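Speaker notes: Keeping a second-hand bookshop in a town of 2,000

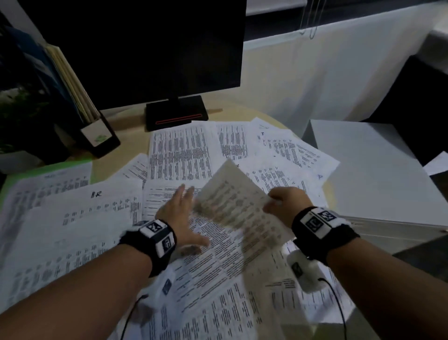
What makes a used book worth putting on the shelf?

Someone in your own town has to want it at a price you can both live with, and that matters a good deal more than its age.

(Wait for the chairs to settle. Say hello properly. Thank Ulla Lappalainen for the invitation and for the lift from the station, and mention the buns.)

Opening

I want to start with the shop, because most of you will never have been to Trirnen and I can't blame you, it's a long way down a road that doesn't go anywhere else. We're between the bakery and the old telegraph office, on the shady side of the street, and shade is a lovely thing for a bookseller to have. Cloth spines fade terribly in a sunny window. I lost the colour out of a whole run of gardening books in my first summer, before I'd learned to pull the blind down at lunchtime.

When I took over from Mr Kinnunen the shop was called Kinnunen Books, and it still is. I did think about changing it. I had a list of names on the fridge for months -- some of them quite dreadful -- and then the signwriter quoted me for the job and I decided I liked the old one very well.

Buying

People think the buying is all attics and treasure. Most of my buying is done at a kitchen table with a cup of tea going cold, talking to a family about Dad's books. Go slowly here. Tell the story of the Skudska house: 51 cartons, mostly railway history, and a son who was sure the encyclopedia would pay for a new roof. I had to tell him it wouldn't pay for the gutter. But there was a little harbour pilot's handbook in with the timetables, with the folding charts all present, and we were both very happy with that by the end of the afternoon.

The advice, if anybody is writing things down: make one offer for the lot, say it out loud, and then be quiet. I'm a talker, as you'll have gathered, and I've talked myself up in price more often than I care to remember.

Pricing

I pencil the price on the first blank page, top corner, soft pencil, and I put my stock code at the back. Please, no stickers on dust jackets. I once spent a whole February evening with a hair dryer and a jar of lighter fluid getting labels off a set of travel books, and I'd have sworn off the trade altogether if the heater hadn't been on.

For anything over $300 I write a proper description, faults first. Foxing, a bumped corner, a previous owner's name, a missing endpaper, in it all goes. A customer who has been told about the tear will forgive the tear.

(If time is short, skip the bit about the auction catalogue.)

The auction catalogue: lot 154, a poetry pamphlet, described as "good". Staples rusted through, back cover belonging to some other pamphlet. I still bought it. My own fault for bidding before breakfast.

Online or not

Somebody will ask, so get in first. We list our better stock through Skorora and it's a real help in the winter, when the street is very quiet. I'd miss it. But my favourite sales are still the ones where a person comes in out of the rain for a map and goes home with a cookery book and a novel their grandmother used to read to them, and I get to hear all about the grandmother.

Last part

Pass round the pilot's handbook, in its box. Ask people to put down their coffee first. Show them how the charts unfold along the old creases, and fold them back myself.

Questions until half past four. Remind everyone the trolley by the door is all one price, and that Ulla has the paper bags.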